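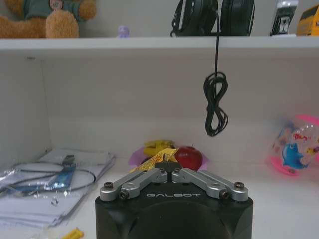

Snack packet, yellow and gold wrapper

Lists > Clorley Tenants > Messages > Kitchen cupboards and moths

Dear all,

Thank you for the many answers about food moths. I reply to one part of the message from Eltex Court:

> We threw away all the flour and rice, but after 2 weeks
> they were back. Must we also throw away the closed packets?

In my experience, no, if the packet is sealed by the factory and has no small holes. Paper bags I would not trust. The larvae can go through thin paper and also through thin plastic.
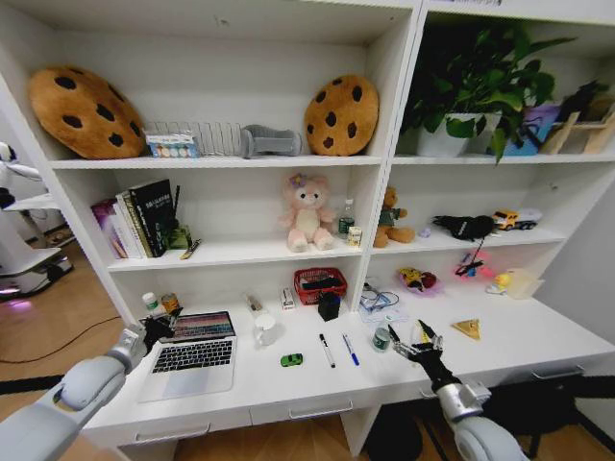

Please look also in the screw holes and under the shelf edges. In my flat I found 6 cocoons there, when the cupboard already looked clean. I used the vacuum cleaner with the narrow nozzle, then hot water with a little vinegar, and I let everything dry overnight.

The sticky traps catch only the males, so they show you that moths are present but they do not finish the problem. I bought mine at the Bettencourt shop.
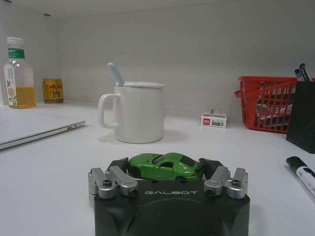 Freezing is also good. I leave new flour one week in the freezer before it goes in a jar with a tight lid. Does anyone know if bird seed needs the same? I keep a large bag on the balcony.

Kind regards,
Muthu Sundaram
Flat 154

Clorley Tenants list, hosted by Flaltis | Contact the list owner | © 2026 | Back to top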